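Oiling and maintaining a solid wood worktop

Contents: Before you start – Stripping the old finish – Sanding – Applying the oil – Curing – Routine care – Spot repairs

This page covers stave-built worktops in beech, oak, birch and maple, up to 40 mm thick, finished with a penetrating hardening oil. It does not cover lacquered or veneered tops. If you are unsure which you have, put a few drops of water on a worn area. Bare or oiled wood darkens as the water soaks in. Lacquer stays the same colour until it is damaged.

Before you start

You will need:
Hardening oil (the quantities below are for Drirkero 286, satin)
Abrasive discs in 80, 120 and 180 grit
A random orbital sander with dust extraction
Lint-free cotton cloths
A white nylon pad
A metal bucket with a lid, half filled with water
Nitrile gloves

Room temperature should be between 15 and 25 degrees. Do not work in direct sun. The oil will skin over before it has gone in, and the surface will be patchy.

Stripping the old finish

Most oiled tops need no stripping. If the old oil has gone sticky, wipe it with a cloth dampened with white spirit, leave for ten minutes and scrape along the grain with a cabinet scraper. Repeat until the scraper brings up dry shavings. Let the top stand overnight.

Old wax must come off completely. Oil will not penetrate it, and sanding only pushes it further into the pores.

Sanding

Begin with 120 grit. Use 80 only where there are rings, burns or knife marks. Keep the sander flat and moving, with the weight of the machine as the only pressure. Neighbouring staves may differ in hardness, and a tilted disc will dig into the softer ones.

Vacuum between grits. Finish at 180 and no finer – a more polished surface takes up less oil.

Wipe the top with a barely damp cloth, allow it to dry for an hour, then take off the raised fibres by hand with a used 180 disc. Do the edges at the same time, and give the end grain one extra pass.

Applying the oil

Stir the tin for two minutes. Do not shake it.

First coat: pour a small pool and spread it along the grain with a cloth. Work in areas of half a square metre. Leave for 15 minutes, adding oil wherever a dull spot appears, then wipe off everything that has not soaked in. Check against a low light. Any oil left standing will dry as a glossy ridge.

Second coat: after 12 hours, apply half as much with the nylon pad and wipe off at once.

Third coat: end grain, sink cut-outs and the underside next to a dishwasher only.

Put used cloths straight into the water bucket and close the lid. Cloths soaked in hardening oil can heat up and catch fire on their own, even several hours later. Do not leave them in a bin or folded on a bench.

Curing

The top can take light objects after 24 hours. Full hardness takes ten days. Until then, keep water off it and put nothing down that covers the surface for long, such as a chopping board or a rubber mat. A top oiled on a Friday evening can be used with care from Sunday.

Routine care

Wash with a well-wrung cloth and a little neutral soap. Avoid scouring powder and anything containing ammonia. Re-oil when water stops beading, which in a busy kitchen or workshop means twice a year. One thin coat is enough if the surface is sound.

Colour differences between staves are natural and tend to deepen with oil. Small knots need no filling unless they have opened.

Spot repairs

Sand the mark and a hand's width around it, 120 then 180, always with the grain. Feather the edge of the sanded area. Oil as for the first coat and wipe the whole stave, end to end, while the oil is still wet.

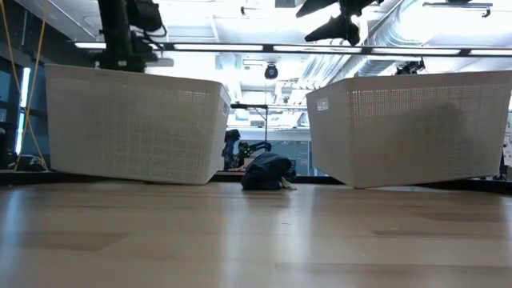
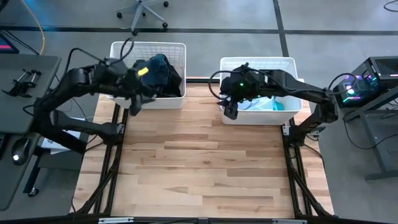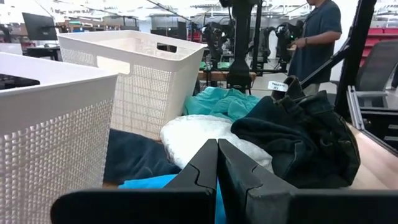

Light wood worktop with darker staves (first two pictures); white plastic baskets (third).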